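ok so the dark brown marble table is officially the problem table in this house and I'm going to complain about it in installments

1/ I bought it in August from the clearance corner at Grenine. It was marked down to 80 dollars and I had it in the car before I'd thought about where it would go. Very me!

2/ The marble look is gorgeous, white veins all through it, very fancy hotel lobby. It also shows every crumb and every fingerprint. I wipe it, I walk past an hour later, I wipe it again

3/ And because it's a big flat surface everybody in this apartment treats it like a shelf. Keys, mail, a Garnitero bag that's been waiting to be returned for I don't know how long. You put one thing down and by dinner it has friends

4/ Wednesday I finally cleared the whole thing off and made a rule: if it goes back on the table it has to be something I like looking at or something I use

5/ Mail went in the drawer. Bag went in the car (still not returned, don't ask). Four dead pens, gone. One coupon for 19 percent off at Grerkero, expired, also gone, and I'm a little sad about it

6/ First thing back was the chrome wine glass rack. I love this thing. Round shiny base, curly hooks at the top like a little tree. I don't even drink much wine, I just think it looks great against the dark brown

7/ Then the two little amber bottles, right in front of the base. They look so good together and I won't be hearing any arguments

8/ And then the rule fell apart, because keyboards. Plural. I can't pick one and I refuse to put either of them in a closet
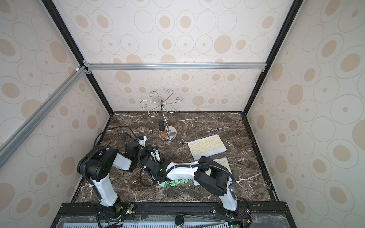 Rack and amber bottles toward the back, white keyboards on the right. The pale yellow keys are my favorite part

9/ Someone asked about the wallpaper. Cream with beige ovals and circles, very 70s grandma, and I'm keeping it forever

10/ Next up is the green cable. I want some kind of box or tray for cables that isn't ugly. Budget is 50 bucks, send links please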